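Pileck Wash Diaries

A small dataset of household laundry records: what was washed, how, and what happened to the clothes over time. Text and tables only. Collected in the towns of Pileck and Lindholm and kept up by the Ganona clothing repair project.

What is in it

171 households kept a diary of their laundry at home. Each household picked a few garments it wore often and wrote down every wash those garments went through, along with drying, ironing, mending and anything that went wrong. There are 487 garments in total and up to 3000 wash entries for each diary season, depending on how you treat loads that were run twice.

The data comes as five files:

households.csv – one row per household. Size, type of home, type of washer, whether there is a dryer, and water hardness as given by the local supplier.

garments.csv – one row per garment. Type, main color, fiber content from the label, whether it has a print, whether it was bought new or used, and its age when the diary started if the owner knew it.

washes.csv – one row per garment per wash. Month, temperature setting, cycle name, detergent type, load size and drying method.

condition.csv – one row per garment per check. Fading, pilling, shrinkage, holes, loose seams and print damage, each scored by the owner.

notes.csv – free text, lightly edited. Linked to a garment where the note names one, otherwise linked only to the household.

All files are UTF-8 with a header row. The key fields are household_id and garment_id. A garment never moves from one household to another in the data, even if it did in real life. Hand-me-downs within the same household keep their garment_id and get a note.

Why it was made

Ganona runs repair evenings, and people kept asking the same things. Does turning a T-shirt inside out help the print? Is the dryer what makes the neckline go wavy? There is plenty of lab testing on fabric, but it uses clean swatches and fixed cycles. Home laundry is messier. People mix loads, leave wet clothes in the drum overnight, and use whatever detergent was on sale. The diaries were meant to catch some of that.

How it was collected

Households signed up at repair evenings and through the library in Lindholm. They could use a paper diary or a form on the Drellel diary site. Most used paper. The paper diaries were typed in by hand and checked once against the originals. Where handwriting could not be read, the field is blank.

The diary started in February and households could stop whenever they liked. Some stopped early. The column active_months in households.csv shows how long each one kept going, and we suggest filtering on it before comparing households.

Cycle names are recorded as the household wrote them. "Quick," "express" and "short" are probably close to the same thing on most washers, but we have not merged them. The column cycle_group is our own grouping and can be ignored if you want to make a different one.

Temperature is the setting on the dial, not the measured temperature of the water. On top-loading machines it is usually just cold, warm or hot. On others it is a number. We left both styles in place and added temp_band, with three levels, for people who want one column to work with.

Condition scores

Scores run from 0 (no change) to 4 (no longer wearable because of this). Owners scored their own clothes, using a one-page guide with drawings. They were asked to look at the garment in daylight, dry, laid flat. Many checks were done wherever the clothes happened to be at the time, and the notes say so now and then.

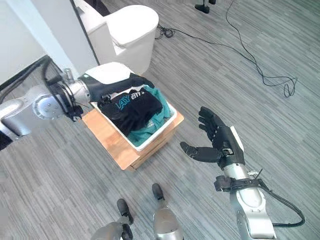

Print damage is scored only for garments with has_print set to yes. It covers cracking, peeling and fading of the ink or transfer. Plastic-feel transfers and soft inks are not told apart, since most owners could not say which they had. If you are looking at T-shirts, expect the print and the cloth to age at different speeds, and keep the two scores separate. An average of all six scores does not mean much.

Shrinkage was measured on paper templates for the households that wanted to. Everyone else gave an impression. The column shrink_method says which.

Known problems

Dark clothes are over-represented. People tended to choose black and navy garments because they already worried about fading. Whites and bedding are thin in the data, and wool is close to absent.

Some households wrote up a whole month in one sitting. These rows have batch_entry set to 1. The number of washes in them is likely fine, but the details of each wash are less reliable.

Fiber content is missing for older clothes with worn or cut-out labels. Please do not fill it in from garment type. A T-shirt with no label may be cotton or a blend.

The detergent field records powder, liquid, pods, other or none. Brand names were removed. Fabric softener has its own yes/no column, which was added after the diary began, so a blank there means "not asked" and a 0 means "no."

Pileck has much harder water than Lindholm. It also has more apartments with shared laundry rooms and more dryer use. These go together in the data and we do not know a good way to pull them apart with this many households.

Suitable uses

Teaching basic data cleaning, simple survival curves for garments, practice with linked tables, background for repair and clothing care advice. The notes file has been used in a writing class.

It should not be used to rank washers or detergents, or to make claims about households in general. The people who took part already cared enough about their clothes to mend them.

Privacy

Names and addresses were never part of the files. Notes that named a person, a school or a workplace were edited, and the edit is marked with [removed]. Household members are given only as a count. If you spot something we missed, write to the project and we will fix it in the next version.

Versions

The current release adds batch_entry and corrects a run of swapped dates in the Lindholm paper diaries. Older copies have those months wrong, so check the changes file before mixing versions. Garment IDs have stayed the same throughout.

License

Free to use and share with credit to Ganona – Pileck Wash Diaries. Changed copies should say what was changed.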